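Last updated: October
Filed under: Funds and income > Closed-end > List archive

From: Weronika Kalinowski
To: income-holders list
Subject: Re: Noonan trust – discount and the tender offer

Ciarán Madigan wrote:

> The Noonan trust is trading well under its stated asset value and the
> board has proposed a tender for 3 percent of the shares. Is there any
> reason not to put in the full holding? I have 2,000 shares and would
> like to be out before the Ollen merger vote.

Two points on this. First, the tender is capped. If more shares are offered than the board will buy, acceptances are scaled back pro rata, and you keep the rest. Offering all 2,000 does no harm, but do not plan on the cash. In the last tender I offered 586 shares and had almost all of them returned.

Second, the price is set at asset value less 2 percent, and asset value is struck on the closing date of the offer. The figure in the circular is only a guide. Noonan holds a good deal of unlisted debt, and those marks are updated once a quarter. 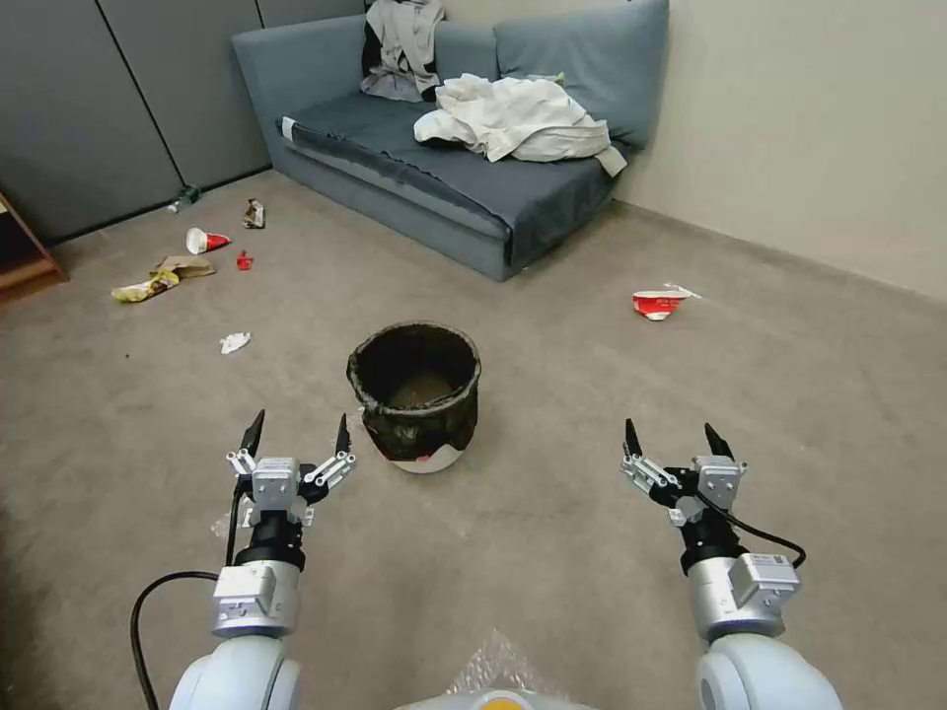

On the merger, the tender and the vote are separate items. Shares you have tendered are locked until the result is posted, but you can still vote them if you were on the register at the record date. Check this with your broker – mine needed the form by noon, a full day ahead of the registrar.

Lorcan Tully posted the fee terms for the combined fund last month under the subject "Ollen fees". The exit charge is in the second table.

Weronika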